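Search manuals and guides Go
Filed under: Water softeners > Kerkell range > Installation > Section 3

3. First fill and first regeneration

Do this after the pipework in section 2 is finished and checked. Not before. If the bypass is still open, leave it open for now – you'll close it at step 6.

You will need: salt tablets (block salt will not fit the Kerkell cabinet), a jug, a test strip from the bag taped inside the lid, a small screwdriver, an old towel.

1. Lift off the cabinet lid. Take out the packing foam and both cable ties. Check under the salt grid as well, there is a third tie down there on older units.

2. Pour 3 litres of cold water into the cabinet. Only for the first fill. After that the valve does it.

3. Add salt tablets up to the line. Don't go over the line. Don't use rock salt, dishwasher salt or anything with additives.

4. Plug in. The display shows 400 for a moment, then goes to the clock. If it stays on 400, unplug, count to 20, try agian.

5. Set the clock and the hardness. Hardness figure is on your water company's website, put your postcode in. Use the one in ppm.

Note: Rindura valves fitted before December use the old menu. Press and hold the left button to get to hardness. Everything else the same.

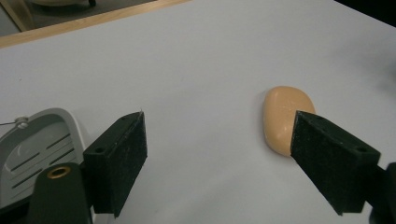
6. Close the bypass, open the inlet a quarter turn, wait for the hissing to stop, then open fully. Too fast and you push resin up into the head. Then open the outlet.

7. Hold both buttons until the motor starts. Let the whole cycle run. Don't open hot taps while it does.

8. Run the nearest cold tap for 10 minutes. Water may be slightly yellow or cloudy to begin with. Normal. If it is still coloured at the end, run another cycle.

9. Dip a test strip. Green is soft. Any red, go back to step 5 and check the figure.

CAUTION: keep one hard tap in the kitchen for drinking and for making up baby feeds. Do not soften the line to it.

CAUTION: Turn off the power and relieve the pressure before taking off the head. Every time.

3.1 Living with soft water

Soap goes much further. Most people use far too much in the first week and complain they can't rinse it off. Use half. Same for washing powder and shampoo. Old scale in the kettle won't vanish overnight, give it a few weeks.

3.2 If the head has to come off

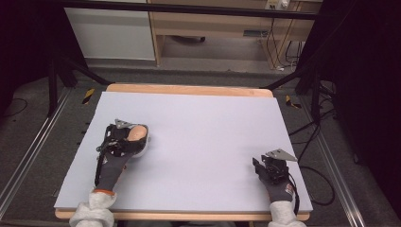
The Birilar head has four clips and one O-ring, and the O-ring is the bit that gets lost. Work on a table, not over the cabinet. Cover it first. A smooth, pale sheet of foam board is good, big enough to take up most of the tabletop with only a strip of wood left showing at the edges, and a dark ring shows up on it straight away. Grease the ring with silicone grease only – petroleum jelly makes it swell.

Refit the clips in opposite pairs. Don't force them. If one won't go home the head is not square, lift it and start over.

Spare rings and clips from Kumarasinghe Plumbing Supplies, ask for the head kit and have teh serial number ready.

Section checked by Ashraful Wickramasinghe, 30/06/2019. Fault codes are in section 4.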